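Teaching a Two-Armed Robot to Carry a Laundry Basket: A Walkthrough for Student Teams

Munness Robotics Club, Household Tasks track

If your team picked the basket carry for the Walline Challenge, good choice! It looks like the easy one on the task sheet, and then you try it and find out how much two arms can disagree with each other. We've run it all season and we love it. These are the steps we use with new members, in the order we teach them.

Before you start

You need a rigid basket with a thick rim, a few pieces of clothing, and a clear stretch of floor. Skip the soft fabric hampers for now. They fold in the middle as soon as both arms pull, and you'll spend your whole session chasing that. Have one person stay near the stop button whenever the arms are powered.

Step 1: Practice empty

Park the robot facing the basket and open both grippers wide. Bring them down over the left and right sides of the rim at the same time. Close slowly. If one side touches first, the basket will slide, so back off and line up again. Do this until you get 7 clean grips in a row before you lift anything.

Step 2: Lift a little

Raise both arms together, just enough to clear the floor, and hold for 3 seconds. Watch the rim. If it tips, one arm is leading. In our control software (we use Prumel) the fix is in the pair settings: set both arms to the same speed and turn on linked height. Keep linked height on for everything after this!

Step 3: Add clothes

Now the fun part. Load the basket unevenly on purpose, something heavy on one side and a T-shirt on the other, because real laundry is never balanced. You'll probably see the heavy side sag. Bump up the grip force on that side a little at a time, and stop when the sag goes away. More force than that just chews up the rim.

Step 4: Drive

Start with a straight line toward the washer at the slowest base speed. Keep the basket low and close to the body, but leave enough room that it doesn't bump the torso when you brake. Turns come later. When you do get to turns, make them wide.

Step 5: Set it down

Lower until the base touches, pause, then open both grippers together. New drivers love to let go early. Wait for the touch.

Scoring

The Walline sheet gives up to 100 points per run, and you lose some for any item that ends up on the floor. Log every practice run in the Keskinen notebook, including the ugly ones, and write down what was in the basket. Jeans and towels behave very differently.

Once straight carries feel boring, swap drivers and start over from Step 2 with a fuller load. It's a great way to find out which settings only worked for one person's hands.

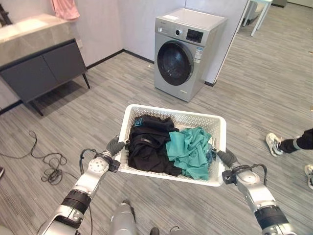
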